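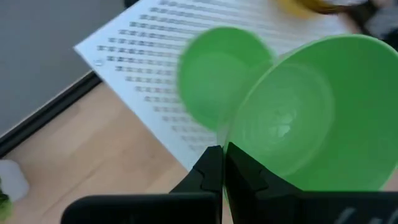
11 January 2022

Bowl nesting by teleop, Tralwood table. Task is the same as before the break: pick up the small green bowl, put it in the large green one, let go, back out to home.

Leader arm felt stiff at the start so I reran gravity comp before recording anything. Better after that, still a bit of drag in joint 2. Leave it for now.

Total is now 389 demos in the Koivisto folder. 167 of those are from the new start poses – the rest all begin with the arm nearly centered and I don't want to train on those alone.

Notes on driving:
Slow down before closing. The wrist view smears badly when the arm moves fast and the bowl rims go double. Exposure is on auto, should try it fixed and shorter.
Thin plastic flexes if you squeeze the trigger all the way. Half is enough to lift.
Open fully before backing out, otherwise a finger catches the rim and drags both bowls along.

Threw out two episodes. One had a dropped connection in the middle, the other I bumped the table with my knee.

Clidska script still writes the gripper command and not the measured width. Fixed it locally, not pushed. Anyone converting older episodes should check which one they have.

Next: more starts from the left side, then a first training run on the whole set. The Cilismont demo is in March so the task list needs to be settled well before that.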